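Pustby metal shoe rack, item 2578

I put off buying a shoe rack for ages, then the Pustby came in and I took one straight home. It's all slim metal rails, so air gets under the soles - great after a rainy walk!
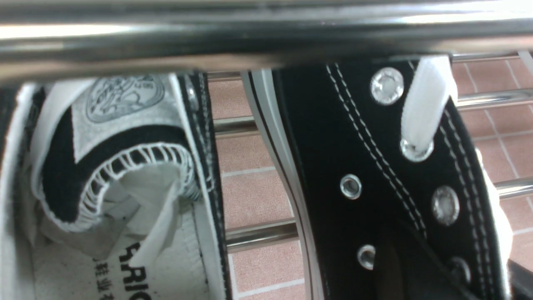 Black high-tops on the rails.

It stands right on the floor, and the lower tier holds my black canvas pair with the navy low-tops next to them.
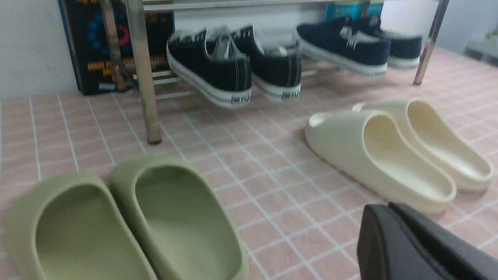 Kanako Tanabe wrote in to ask if it takes boots, and yes, ankle boots are fine, tall ones flop over.

Canvas shoes do best with the laces loosened first (I forget every time). Weighs 7 pounds, ships in December.

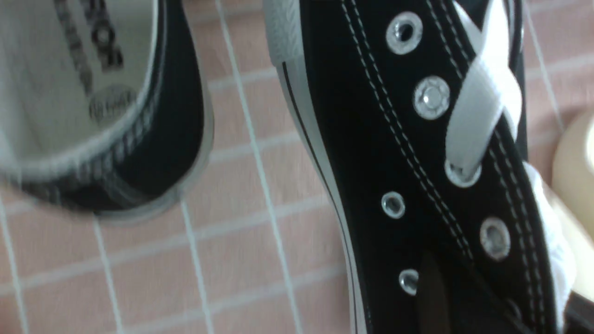

Yasuo Okabe says he'd buy a second one if we did it in white.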